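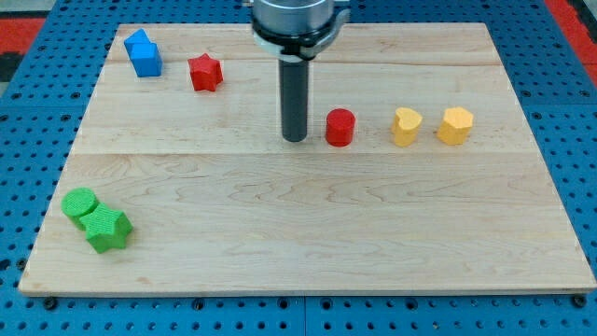

Volleton asked whether the shape blocks have to be kept in their colour groups once they are out on the board, and was told that they need not be; the outline decides where a block belongs, and colour is used only in the second sorting round.

We use cookies to remember your region and language. Accept all | Manage settings

Search this manual Enter keyword or part no. Go

Section 2 – Setting out the board and blocks
Nivik sorting set, issue 6/4/21

2.1 Before you start

The set is supplied as a board, a bag of blocks and a packing card. The card lists every outline in the set together with its colour. Keep it with the board, as replacement blocks are ordered by the code printed beside each outline.

The board can be used on any flat table. On a perforated table, make sure that no bolt head lies under the board. A raised bolt will make it rock, and upright blocks near the edge may fall.

2.2 Placing the board

1. Clear the table and wipe it with a dry cloth.
2. Lay the board down with the smoother face upwards.
3. Press each corner in turn. If the board rocks, move it until it sits flat.
4. Turn the board so that the planks run from left to right in front of the person sorting.

Note: the joins between the planks may be used as guide lines. They are not exact and should not be used for measuring.

Note: grain and tone differ from one board to the next. Boards ordered in January came from a separate batch and may not match an older one.

2.3 Setting out the blocks

1. Empty the bag into the lid of the box, not on to the board.
2. Check the blocks against the packing card.
3. Stand the cylinder on its flat end.
4. Place the heart and the hexagon in line with it, leaving enough room between them for a finger and thumb.
5. Set out the remaining blocks in the same way. Blocks must not touch.
6. Leave the row for 60 seconds before the first round. A block that leans should be turned over and stood on its other end.

Caution: do not press blocks down to make them stand. The edges mark easily and a dented base will not recover.

Caution: small parts. Keep the set away from children under three.

2.4 Sorting rounds

Round 1 is by outline. Name an outline from the card and move the matching block to the near edge of the board. Return it before naming the next.

Round 2 is by colour. Blocks of one colour are brought together regardless of outline – the order within a group does not matter.

For either round, start again from 2.3 if a block is knocked out of place.

2.5 Cleaning and storage

1. Brush dust from the blocks with a soft dry brush.
2. Wipe the board along the grain. A slightly damp cloth may be used on the upper face only.
3. Allow the board to dry standing on its long edge.
4. Return the blocks to the bag and close the cord.

Do not use solvent or polish. Polish leaves the surface slippery and the blocks will slide.

Spare blocks: Baert, order code 399. Spare board: Kundari, order code 97. Quote the issue date of this section with either order.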